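Harstead 2094 Rack Console Switch

If you run more than a couple of servers, you know the shuffle: one keyboard, one monitor, and a lot of crawling behind the rack to swap plugs. The Harstead 2094 puts up to 50 machines behind a single screen, and we've grown very fond of it here at Brandmont.

Switching is quick! Tap Scroll Lock twice, type the port number and you're there. You can give each port a name too (up to 16 letters), so the list on screen reads "mail" and "backup" instead of a column of numbers. Names stay put through a power cut, and so does your video setting for each port.

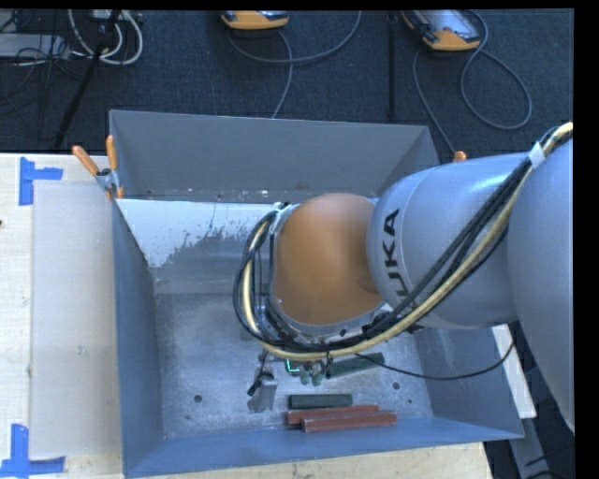 It works with Windows 2000, NT 4 and the Linux and BSD boxes we've tried. Joelle Majali in our support room has hers wired to a real mix of old and new machines, and the mouse has behaved on all of them, even after a reboot with a different port selected. If you have older Akyol servers, ask for the PS/2 cable with the longer boot, as the standard one is a tight fit under the handle.

Firmware updates go in through the serial port on the back. Version 5 adds auto-scan with a delay you can set per port, and it fixes the beep. Yes, you can turn the beep off now!

In the box: switch, power cord, rack ears and screws, serial cable, printed manual. Port cables are sold separately in three lengths. The Tikham sliding shelf fits underneath.

Questions about cabling? Ask for Tamer Kassab at the order desk.

Page updated 16 September 2002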